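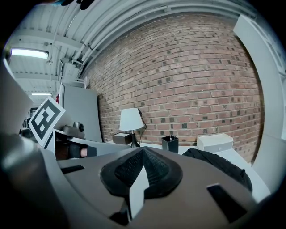
Open day at Vevinach, Clurkow, 2/20/25

I have wanted to see inside Vevinach for years, ever since my aunt gave me a jumper knitted from their wool that has outlasted two washing machines and a house move. They only open the doors twice a year, in April and again in the winter, and I had managed to miss it every time. So when I saw a Thursday date come up I booked the day off before I had even checked how to get there. (The 435 bus from the station, as I can now tell you, and it stops right at the bottom of the lane. Sit on the left for the river.)

We were given a cup of tea and a biscuit on arrival and then taken round in two groups. Mine started with the fleeces, which come in greasy and smelling very strongly of sheep, and I was told off, quite kindly, for putting my hand straight into a sack before I had been shown how. The washing is done in tanks that hold 600 litres each, and the water is changed far more often than I would have guessed. A lady in my group asked what happens to the lanolin and got such a full answer that we nearly lost our turn at the carding machine!

The carding was my favourite part of the morning. It is slow and noisy and you could watch it all day, this great soft sheet of wool coming off the roller like the skin off warm milk. Spinning is upstairs and I'm afraid I heard very little of that talk, as I was at the back and the machines were running. I did catch that they fill 400 cones in a good week.
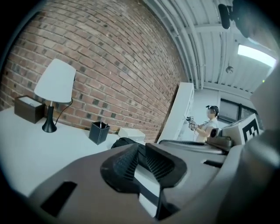

Dyeing is what Vevinach is really known for, and the afternoon talk was given over to it entirely. They keep to a small range and most of the shades have been on the card since the beginning, though two were brought in more recently. Saraç is a deep rusty red with some brown underneath it, and Sindar is nearly black until you hold it near a window, when it goes a sort of smoky charcoal. I had been struggling to picture how the pair of them would look together in one garment, and then I looked up at the curved brick wall behind the white table and had my answer - reds, oranges and browns all jumbled together, with a darker brick here and there. I have been planning a yoke along those lines ever since. I may leave out the orange.

There was a long discussion about whether you can match a shade from one year to the next, and the short answer is no, so buy enough. I knew this already and have still been caught out by it more than once. They suggested alternating balls every couple of rows if you have to mix batches, which works well enough on a plain jumper but is a fiddle on anything with a pattern.

The shop was busy by the time we came down. I bought six balls of the Saraç and two of the Sindar, and a bag of odds and ends for the children at school to make pompoms with. Prices are a little lower than by post. They take cards, but the tea urn is cash only, so bring some change. Wear flat shoes as well, the stairs up to the spinning floor are steep.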